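February
Posted by M. Petrenko

The reception centre at Rokham closes at the end of the month, and I wanted to write something down before the building goes back to being a sports hall.

I started there on the evening shift, handing out bedding. The first coach came in a little after ten at night with 43 people on it, most of them families who had been travelling for over a week. They had walked part of the way, taken two trains, and then waited at the Brirketti crossing while the authorities on either side argued over who should register them. By the time they got to us they wanted to sleep and charge their phones. We had 100 camp beds and four working sockets.

The newspapers said the town was divided. There was a meeting at the school where people shouted, and there were also more coats donated than we could store. Both things happened in the same week. I know people who did the shouting and later drove families to the dentist.

What took up most of our time was paper. Every adult needed an appointment at the registration office, every appointment needed a letter, and the letters went to the sports hall in one bundle each morning with the names spelled three different ways. If you missed your appointment you went to the back of the queue. One man missed his because the bus didn't run on the public holiday, and it took until spring to get him another. 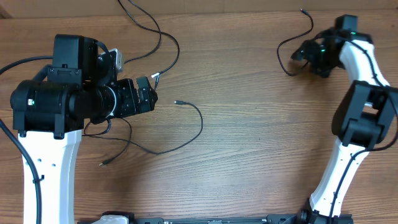 By the council's count 3,010 people passed through in total. Most stayed around 10 days and were then moved on to flats or larger centres further south. A few asked to stay in Rokham and were allowed to. There is a family living two streets from me now, and their eldest is doing her apprenticeship at the Fikinon bakery, where she starts at four in the morning and complains about it like any other apprentice.

I don't have much to say about policy. I think the crossing should have been staffed properly from the beginning, and I think a sports hall is a bad place to keep small children for more than a night or two. The lights were on a single switch, so either everyone had them on or everyone was in the dark. We asked for partitions in the first week and they came in the seventh.

The beds are going into storage at the depot on Monk Lane. If anyone still has one of the grey blankets at home, they would like it back, washed if possible. The side door is open until six in the evening.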